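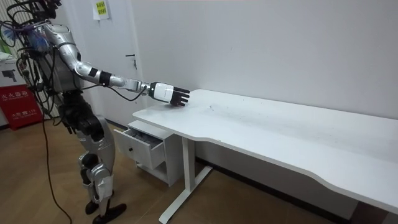 A desk against the wall, or out in the room, is one of those things we all put up with for years before it dawns on us that it could be nicer to sit at. Mine was a dumping ground from the day it arrived, and it took me a whole wet winter to get it straight. I've had so many letters asking how to keep a work surface clear that I thought I'd put all my bits and pieces of advice in one place. A long white desk with a small drawer unit is a very good starting point, I must say, as white shows up every crumb and tea ring and shames you into wiping it. A wooden floor helps as well, although any cable that trails across it will gather fluff like nobody's business, so do read the part about cables before you go and put the kettle on.

Start with the drawers

Everybody wants to begin with the top of the desk, and I do understand, but please begin with the drawers. If they are full, whatever you clear off the top has nowhere to go and it will be back by teatime. Take everything out, tip the crumbs and pencil shavings into the bin, and give the insides a wipe with a cloth wrung out in warm water and a drop of washing-up liquid. Leave them open until they are properly dry. I once put a whole ream of paper back too soon and it went as wavy as a lasagne sheet.

The top drawer is for things you reach for every day, and I mean every day – pens, scissors, the stamps, your reading glasses. Old yoghurt pots cut down to the height of the drawer make lovely dividers. If you prefer something smarter, I have a set of little trays from Arnar that have lasted me very well, but the yoghurt pots did the same job for years.

If a drawer sticks, rub the stub of a candle along the runners, slide it in and out a few times, and wipe off the extra. This is for wooden runners, mind. Metal ones want cleaning with a dry brush first, as it is usually hair and dust that has got into them.

Keeping white white

For ordinary marks, a damp cloth and washing-up liquid will do. For tea rings, make a paste of bicarbonate of soda and a little water, leave it on for 4 minutes and wipe it away gently, going in circles. Try it in a corner first! Some white finishes are softer than they look and a gritty paste can dull them. Ballpoint pen often comes off with a dab of surgical spirit on cotton wool, but again, corner first, and open a window.

Please don't use the green side of the sponge. I did that to my sister's desk when I was trying to be helpful, and there is a cloudy patch on it to this day, which she covers with a plant when I visit.

Now, cables

Cables on the floor are a trip waiting to happen, and they are a nuisance to hoover round too. Unplug everything before you start and label both ends with a bit of masking tape. Gather the spare length into a loose figure of eight (never a tight coil, they don't like it) and fasten it with a strip of hook-and-loop tape. Where a cable has to go across the boards, a rubber cable cover is worth every penny. I bought the Plillari one, and it lies flat and hasn't curled up at the ends.

Leave a bit of slack on anything that moves, or you will be forever tugging plugs out of the wall.

Looking after the boards

Grit is what scratches a wooden floor, so sweep under the desk before you mop, and keep the mop barely damp. Stick felt pads under the drawer unit and the desk legs, and look at them every April when you do the spring clean, as they pick up grit of their own and need changing.

Baltasar Bustos wrote to tell me he uses an old woollen sock pulled over a ruler to get the dust out from behind his drawers. I tried it the same afternoon and it's marvellous, though you do want a sock you won't be needing again.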